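**Ticket:** Desktop shuts off under load, then won't POST
**Opened:** 7 May 2024
**Queue:** Jullau bench repair
**Status:** Open, waiting on part
**Unit:** Dell tower, front office, used for Plinell invoicing

**Reported problem**

User says the PC turns itself off in the middle of the month-end export. The export is 3,000 lines and it used to finish without trouble. Since March it has been shutting down partway through, first once in a while and then every time. Yesterday it would not come back on at all. Power light goes amber, fans spin for a few seconds, no picture on the monitor.

User already tried a different outlet and a different power cord. No change.

**Checks before opening**

- Monitor and cable tested on another PC, both fine.
- Unplugged everything except power, keyboard and monitor. Same result.
- Held the power button for 15 seconds with the cord out, then tried again. Same result.
- Air coming out of the back was weak during the few seconds it ran. Heard a faint rattle from the middle of the case.

The rattle and the shutdowns under load both point to cooling, so I started there. The dead start could be a separate fault, or memory that got knocked when the tower was moved to the new desk.

**Opened up**

Side panel off, case laid flat. The cooler came away with almost no resistance. The old paste was dry and had gone to powder at the edges, and one of the four screws was not holding. The fan bearing is worn and the blades wobble when turned by hand. Cooler set aside, processor left in its socket with the retention frame closed.

Cleaned the heat spreader with alcohol and a lint-free cloth. Brushed out the case and vents. 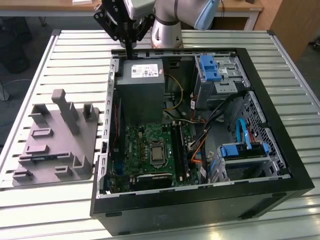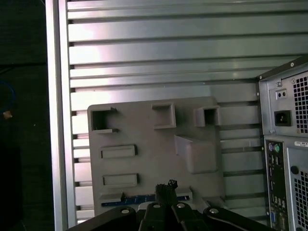
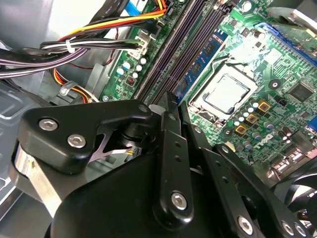
**Memory**

Took the memory out, cleaned the contacts and put it back until the clips closed. Checked the slots with a flashlight before reseating and did not find any bent contacts. Each module will be tested alone once there is a cooler on the board. I am not powering this up with a bare processor, even for a quick test — please don't do it for me if you pick this ticket up.

**Power supply**

Left in place and tested with the Mayrhofer supply tester:

- 12 V rail within range
- 5 V rail within range
- 3.3 V rail within range

That is with no real load, so it doesn't clear the supply completely. If the machine still shuts off with a good cooler, the supply is next. Main and processor power connectors reseated. Neither one shows browning or melted plastic.

**Drive**

Pulled the data cable and read the drive on the bench dock. It mounts, and the invoice folder opens. Copied the user's files to the Jident share before doing anything else with it. Health check shows no reallocated sectors. Drive cable plugged back in at both ends.

The user asked twice if the invoices are safe. They are, and I have told them so by phone.

**Parts**

| Part | Status |
|---|---|
| Cooler with fan, same mounting | Ordered, 6 working days |
| Thermal paste | In stock |
| Coin cell battery | In stock, replacing anyway |

Looked in the spares cabinet for a matching cooler first. The two in there use a different screw spacing and the fan plug is wrong on one of them. They should be relabeled, the box says they fit this model.

**When the cooler arrives**

1. Check that all four standoffs take thread. If the bad one is stripped, swap the backplate too.
2. Fresh paste, then tighten the screws in a cross pattern, a little at a time.
3. Plug in the fan before closing the case.
4. Start with one module. Add the others if it posts.
5. Set the clock after the battery change. The Plinell software refuses to log in if the date is off.
6. Run the load test for 6 hours and log temperatures.
7. Run the full export on the user's copy of the data.

**Notes to user**

Loan laptop issued with the Plinell client installed. Printing to the label printer does not work from the laptop, the driver is missing and needs an admin login. Separate ticket opened for that.

Also asked the user not to push the tower back against the wall when it is returned. At the old desk it had a hand's width behind it, at the new one it was tight against the panel with a coat hanging over the vents.

**Update, end of shift**

Supplier confirmed the order. Screws are in a labeled bag taped inside the side panel, and the old cooler is in the same tray — keep it until the new one is fitted, in case the spring screws are needed. Ticket stays open.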